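Storing flat sheets in zip-top bags
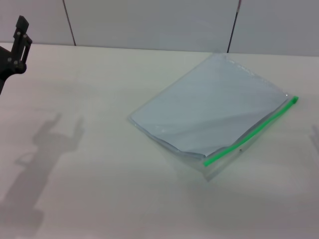 Pale blue sheet in a clear zip-top bag, laid flat on the table.

This method suits thin flat sheets such as craft foam, card or felt, kept one colour to a bag. Work on a smooth, clean surface. Grit under the bag will scratch the plastic and make labels harder to read.

1. Trim the sheet so it is at least 2 cm narrower than the bag on each side. A sheet that touches both seams will curl.

2. Wipe the sheet with a dry cloth. Leave printed or painted sheets overnight before bagging.

3. Open the zip fully and lay the bag down. Slide the sheet in, leading edge first, holding it by the sides. If a corner catches, pull the sheet back out and start again.

4. Press from the closed end toward the zip with the flat of your hand. Close the zip, leaving a gap at one corner, press again, then finish the seal.

5. Write the colour and size on a label and stick it just below the zip.

Store the bags flat in a shallow drawer, with the zips all facing the same way. Keep stacks under 80 mm high. Bags stored upright need a stiff card behind each sheet.

Check the seals each July and replace any bag with a split seam.

Kaan Gezer

Related
Labelling shallow drawers
Cutting felt with a rotary blade
Flattening curled card
Choosing a bag size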